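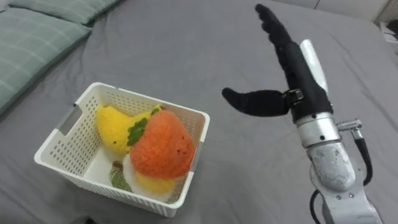
Where do the Grekier bedrooms keep their soft toys? In a plastic basket, one to a bed.

Ekberg has furnished 17 bedrooms at its Grekier house, operations lead Ehsan Azimi said in April. 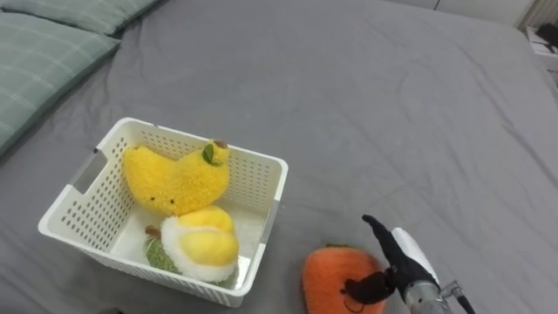

Plush toys and a white basket on a gray sheet.

Bedding came from Benítez, which supplied 2,085 pieces.

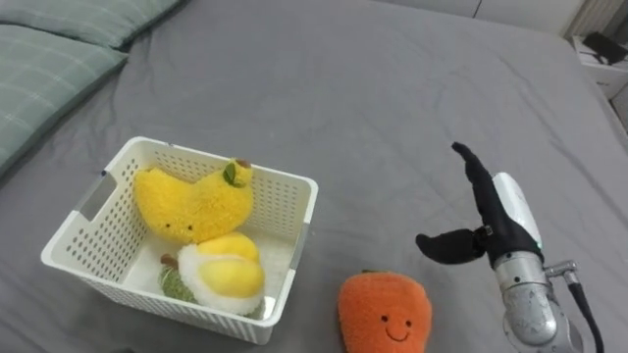
The order cost nearly $3,000 less than planned, Azimi said. Pillowcases are green in every room.
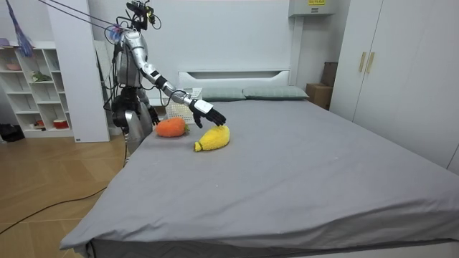
A second house, Vuvutari, will get the same sheets by fall.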